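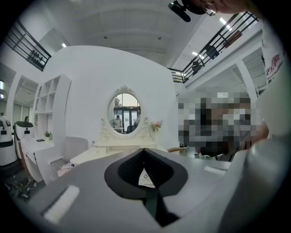 White walls and a patterned white tabletop in a bright room.

Endska Interior Matt White
Water-based wall and ceiling paint
Price: KSh 3,075 per tin
Tester pot: 200 ml
Available from the Korletey Road shop and by delivery

Description
Endska Interior Matt White is a general-purpose emulsion for indoor walls and ceilings. It is a clean white with no yellow or blue tint added, and it is sold in one shade only. It dries to a flat finish that hides small marks in plaster better than a silk paint will. It can be wiped with a damp cloth once it has hardened, though hard scrubbing will leave shiny patches.

It suits bedrooms, sitting rooms, offices, classrooms and hallways. For bathrooms, and for the wall behind a cooker, order Surkance Kitchen and Bath instead. Do not use Interior Matt White outdoors or on floors.

Coverage
One tin covers 70 square metres in a single coat on smooth, sealed plaster. Bare blockwork and rough render take a good deal more. Most walls need two coats. A change from a dark colour may need three, or two over a coat of Gusside Undercoat.

Preparing the wall
Scrape off anything loose and fill cracks with a fine filler. Sand when dry and brush the dust away. Wash greasy areas with sugar soap and rinse with clean water.

New plaster must be fully dry. Give it a first coat thinned with one part water to five parts paint, stirred well. Water stains and soot need a stain block before painting or they will come back through.

Chalky old distemper has to be washed off completely. If you rub the wall with your palm and it comes away white, keep washing.

Applying
Stir the tin with a flat stick until there is no clear liquid on top. Cut in the edges with a 2-inch brush, then use a medium-pile roller for the rest. Work in strips from the window side of the room and keep a wet edge. Leave four hours between coats, longer in the rainy season. Do not paint if the humidity in the room is above 80 per cent.

Clean brushes and rollers with water and a little soap straight after use. Keep part-used tins upright, with the lid pressed down, away from direct sun.

Customer comments

"Used it on two ceilings and a stairwell. Covers well. The handle on the tin is a bit thin for carrying up stairs." Hamisi Owino

"Good white. I bought the tester first and I am glad I did, as my old walls were more cream than I thought and I had to do the whole room." Kerubo Kashindye

"Three coats over dark green, as the page says. Should have bought the undercoat." Dennis Nzioka

Delivery and returns
Orders placed before 11 am go out the same day within town. Unopened tins can be returned with the receipt. Tester pots and opened tins cannot. If you are buying more than one tin for the same room, ask for the same batch number, which is stamped on the lid.

For trade accounts, ask for Brian Mollel at the shop counter.

Also in the range
Gusside Undercoat
Surkance Kitchen and Bath
Endska Fine Filler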